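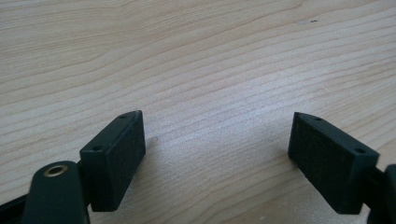

Open wide over a pale wooden tabletop: the textured pads of a two-fingered gripper, with nothing between them.

Wiping a table is the chore we give to children. It needs a cloth, an arm and a passing interest in crumbs. So when Wisitz invited me to spend a day watching its machines tackle housework, I asked to start with the table, and I was told, politely, that the table was harder than it looked and could we begin with cups.

We began with cups. A gripper on an arm came down over a mug, closed on it, lifted it and set it on a rack. It did this well. It did it again with a second mug of the same kind, and then with a glass, which it held a little too long before letting go, like a guest unsure where the kitchen bin is. Then somebody put down a saucer, and we all stood and waited.

A saucer lies flat. A person slides a fingernail under the rim, or drags it to the edge of the table and tips it into the other hand, and gives the matter no thought at all. Two stiff fingers that open and shut have to find some other way. The one I watched came down on either side, squeezed, rode up over the rim and closed on air. It tried 8 times. On the last of them a corner of the tea towel got caught as well, and the saucer came up on top of it, which was counted as a success.

That word needs watching. The firm's own sheet for the demonstration listed 640 trials of clearing a table, and I spent a good part of lunch trying to learn what had been cleared. The answer was mugs, mostly, and plastic bowls, set out in places the software had met before. Of the trials, 114 involved anything flat. Spoons were left out altogether. When I asked why, I got a long reply about shiny surfaces and a short one, from further down the table, about spoons being horrible.

Diane Vachon, who ran a hotel laundry before she took to advising firms on which machines to buy, has sat through more of these days than I have. "They always show you the lift," she told me. "I want to see the putting away. I want to see what happens when the cupboard is full." She once asked a salesman to let his robot fold a fitted sheet. He offered her a flannel.

Her view is that the shop floor will get there years before the kitchen does, and for a dull reason. In a packing room you can change the room. At Iletti, where she advised on a new line, they gave up on teaching the arm to sort a jumbled bin and bought trays with a slot for each part. The arm has been fine ever since. The bin was the hard bit, and they paid a person to empty it into the trays.

I have heard versions of this at every site I have visited. At Mendoza the robot stacks boxes all night, provided that someone has first taken out the crushed ones. At Urka the machine that wipes down the counters is let loose once the counters are bare. Ask who bares them and you will be shown to a woman with a trolley. The chore is still there. It has been cut in two, and the machine has been given the half that was already easy.

None of this makes the work foolish. The fingers themselves are better than they were. A stippled pad gets a hold on things that a smooth one lets slip, and the arms have become gentle enough that I was happy to leave my hand near one. I was given a go at working a gripper myself in the afternoon, and found it humbling. With two fingers and no sense of touch I couldn't pick up a coin from the wood. I chased it to the edge, knocked it off and picked it up from the floor with my own hand. After that I was a shade kinder about the saucer.

What I can't get past is the price of the time saved. The arm I saw was quoted at £3,145, without the stand, the computer or the visits from an engineer. For that it would clear my mugs, slowly, while I stayed in the room in case of spoons. Wisitz says a home version will be ready for testing in October. I asked which October. There was some laughter, and then a discussion.

Before I left they let me see the table wiped. The arm took up a sponge that had been placed in its grip by hand, and drew it across the wood in long, even strips. It missed the corner nearest the wall. The engineer beside me leaned over and did that bit with his sleeve.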